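Trudness Children's Learning Pages
Home | Machines | Nature | Ask a Question | For Schools
Search this site Enter a word Go

Looking After a Robot Hand

A robot that picks things up needs a hand that works well. At the Trudness learning center, one robot is used to practice jobs with drawers and small packages. Its hands do most of the work, so its hands need the most care. This page explains how the center's staff get the robot ready and keep it in good order.

Before the robot moves

The first job of the day is done with the power off. A technician looks at each finger and bends it gently at the joints. A finger should move smoothly and should not click or stick. The fingertips are wiped with a damp cloth. Dust makes a fingertip slippery, and a slippery fingertip drops things.

Next come the cables. Cables carry power and messages to the parts that move. The technician checks that no cable is pinched or rubbed thin. A cable must have enough slack for the arm to stretch, but it must not catch on the furniture.

Teaching the hand where it is

When the power is on, the robot opens and closes its hands 2 times. A computer program called Tondix compares where each finger should be with where it really is. Correcting the difference is called calibration. You do something similar when you set a clock to the right time.

The practice jobs then begin. The robot may reach for a drawer, or hold its hand over some small boxes. Each job is repeated many times, and every movement is saved so that staff can study it later.

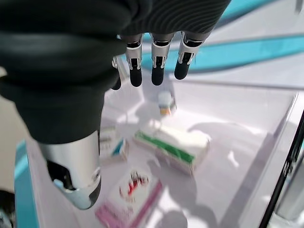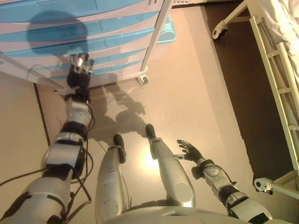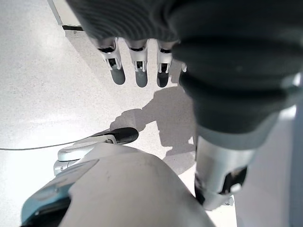 When a part wears out

Small parts inside a finger rub together whenever it bends. After 500 hours of work, the fingers are taken off and opened on a clean bench. Worn pieces are replaced with new ones from Hulitz, the supplier. Every screw goes into a tray with numbered spaces so that it can be put back in the right place.

A repaired hand is tested for 14 days on light objects before it returns to its normal jobs. The results are written in the Rezende logbook, which is kept beside the bench.

Staying safe

Visitors stand behind the yellow line while the robot is switched on. Only trained staff may touch the hands, and they must switch off the power first. Please ask a member of staff if you would like to hold one of the spare fingers.

Words to know

Joint: a place where two parts meet and can bend.
Calibration: checking and correcting a machine's measurements.
Slack: extra length in a cable or rope.

Last updated: 13/11/2022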